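The Platform, Finally

12/06/2018

I promised Markos Vasilakis I would write this up before I forgot which screws went where, so put the kettle on, because I do go on a bit once I get started on this project!

For anyone new, Fakska is the robot I've been putting together at home, and the long-term hope is that it will help with laundry. Hanging a shirt on a rail sounds like nothing until you try to teach it to a machine. The wrist has to turn while the arm is still moving, and the fingers have to hold the hanger without letting it twist.

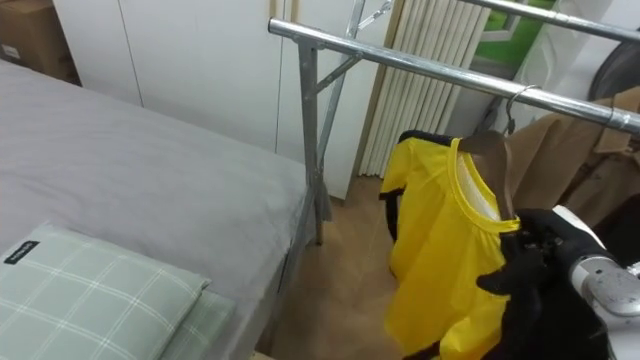 I spent most of June on that grip. My first set of finger pads came from a shop in Plonbridge and they were far too slick, so Markos cut me new ones from a softer sheet he had left over (thank you again, I owe you dinner). Attempt 151 was the first one I bothered to write down as good. By 189 I had stopped holding my breath.

Then there was the height problem. Fakska was always reaching up at the rail, and the shoulder motors hated it – you could hear them complaining from the kitchen.

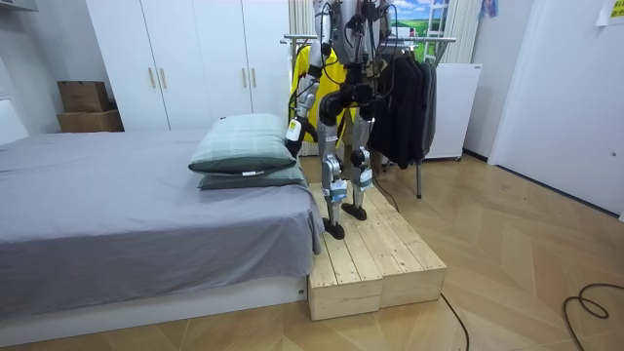
Raising the rail down would have been silly, and lowering it meant long coats dragging on the parquet, so I went the other way and raised the robot. I spent a whole evening with the Lerura planning software trying to design something clever, and then gave up and built two plain boxes. They're pine, left unfinished, with slats across the top, and they push right up against the side of the bed. I still want to sand them, and the cables behind need a proper clip or two.

Next up is the elbow code, which I've rewritten so often that I'm a little scared to open the file.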